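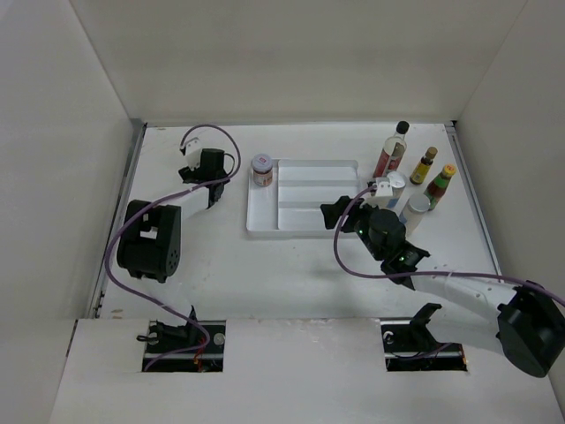 Les deux bras, le plateau encore vide et les condiments au fond à droite.

Juillet, fin d'après-midi. Repris la tâche de rangement sur la cellule Sastis. Le principe reste le même : les bras doivent poser les flacons et les pots dans les compartiments du plateau, dans n'importe quel ordre. On compare la politique entraînée sur toutes les démonstrations (3711 épisodes) à celle entraînée sur le lot filtré avec Datley.

30 essais par politique, positions de départ tirées au sort avant chaque série. J'ai noté les échecs à la main en plus du journal automatique, qui confond encore une prise ratée et une prise abandonnée.

Le lot filtré s'en sort mieux sur les petits flacons. Sur les pots à couvercle, aucune différence nette. Le bras droit hésite toujours quand plusieurs objets sont serrés : il ouvre les mors, avance, recule, recommence. Trois essais arrêtés à la limite de temps pour cette raison. Je les compte comme échecs, comme dans le protocole Janjua, sinon les chiffres ne seront pas comparables à ceux du printemps.

Le filtrage retire presque 3 heures de démonstrations, surtout des reprises après une chute. Je me demande si on n'enlève pas justement ce qui apprend au bras à se rattraper. À vérifier avec un lot où seules les pauses sont coupées.

Recalibré le poignet gauche avant de partir. Données copiées sur Devia. Demain, relancer l'entraînement avec une autre graine et refaire la série des pots.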